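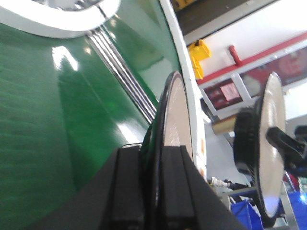
Opinion | Posted September 2024 by the Enache tabletop desk

Board games have got too big. There, said it.

I backed Traltesora in March. Lovely art, daft story, proper goblins. Then the box turned up and it doesn't fit on the shelf. Any shelf. Sixteen plastic trays, a rulebook the size of a school atlas, and a second rulebook telling you which bits of the first one to skip. We played it once. Well, half of it.

And people cheer this on! More minis, more stretch goals, more cardboard. Badorus got 3,624 backers for an expansion to a game most of them hadnt opened yet. Myself included, before anyone writes in.

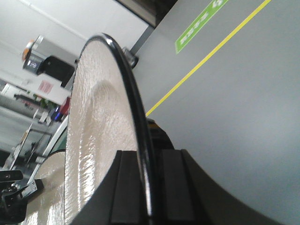

Compare Vanen. Small box, 6 dice, one deck of cards. Teach it in the time the kettle takes. My lot have played it to death - the corners have gone soft and someone's drawn a moustache on the Duke. That's a loved game.

I'm not against big games as such. Some stories need the room. But I'd like publishers to ask wether a thing needs a fourth board before they sculpt another dragon. And I'd like us to stop paying for weight. Buy the little one. Play it untill it falls apart. The goblins can wait.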